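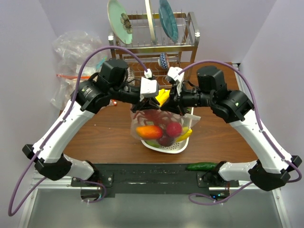
双臂台,桌上是那袋假水果,香蕉还夹在中间

周三,晚上。写快点,困。

白天基本没干正事,全在弄预算。表格改到第四版,名字已经叫“最终2”了。三月底之前要交,交不上就得等下一轮,下一轮什么时候谁也说不准。

先记数,省得明天又翻聊天记录。

Ondby 那边报价回来了,夹爪备件一套,交期11周。11周!上次问还没这么长。如果按这个走,现在下单也得到夏天才到。问能不能先发一半,回复说“会跟仓库确认”,等于没回。

Lo Presti 便宜一点,但运费另算,税也另算,加完差不多平了。而且他们的报价单是一张扫描件,数字糊的,3 还是 8 看了半天。写邮件去问了,是3。还好。

线。一定要写线。紫色那两根现在从夹爪上头绕过去,沿着大臂外侧走,下面垂一大圈,左边那根都晃到桌子外面去了。每次我从旁边过都得侧着身。这次预算里加理线的东西:卡扣、拖链、魔术贴,全是小钱,可是小钱没写进去就是自己掏。去年自己掏了多少不想算了。备用线也要,写了4根,估计会被砍成2。那就先写4。

相机支架,白的那两个,想换。不是坏,就是方盒子太大,装在夹爪上面总觉得占地方,两边凑到一起的时候我心里就紧一下。Flurkel 有一款窄的,看图纸能装,孔位要再对一遍。明天量。卡尺不知道被谁拿走了,又得去借。要不卡尺也写进预算?写。

道具这块纠结最久。现在桌上就葡萄、芒果、苹果、香蕉、李子,还有一个绿的小的,叫不上名,外面一根黄瓜。买的时候觉得挺全,现在看颜色是够了,软硬全一样,都是塑料壳子那种手感。想加几样软的,布的或者硅胶的。还有袋子,透明袋皱得快,墙边已经堆了一堆,得整包买,别再五个十个地买了。篮子先不动,白的那只还行。

碗架要不要第二个?后面那个两层的,上层插着盘子和一个金属托盘,下层一只青花的碗歪着。如果洗碗那组任务真要上,一个架子肯定不够换。但是桌子就这么大,两个放上去臂就伸不开了。所以又绕回桌子:换大桌子→底板要重新固定→下面铝型材架子也得加长→又是一笔。打住。这次不换桌子。写在“下一期”里面,写得好看一点。

Orari 的排班软件要不要续。一年40块一个座位,不贵,问题是根本没人点进去看,大家还是在白板上写。我倾向不续,把钱挪给备用线。写进去又删掉,删掉又写进去,最后留了个问号。带问号的表格交上去估计要被说。

然后是我自己犯的错:把保修那栏漏了。整张表算完,得意了五分钟,才发现没有保修。两条臂都得算。加上去总数一下子难看了,又回头砍别的。砍了显示器(可惜),砍了一把椅子(更可惜,我现在这把坐久了腰疼)。夹爪备件不能砍,死也不砍。停一条臂整个台子就等于停,双臂的任务只剩一条臂能干嘛呢,跟它干瞪眼。

现在想的顺序:
一 夹爪备件,保修
二 线和理线的,支架
三 道具,袋子
四 碗架,看剩多少
五 桌子,下一期

下午还想过是不是干脆租。问了价,租期三个月起,押金高得离普,租下来的钱够买好些备件了。算了。不过这个数也要留在表里当对比,上面的人喜欢看对比。

还有个事差点忘:Lo Presti 的报价只到下周有效,过了又得重新要。所以不能拖到月底再交,最好这两天就在交了。嗯,明天上午先量孔位,然后催 Ondby 的仓库,然后把总数再加一遍,用计算器,别信那个表格,今天有一行公式拉错了,少加了运费,差点就那样发出去。

晚饭吃的泡面。冰箱里那半个真芒果忘了吃,明天带去,别又忘。

十一点多了,表还开着。关了,睡。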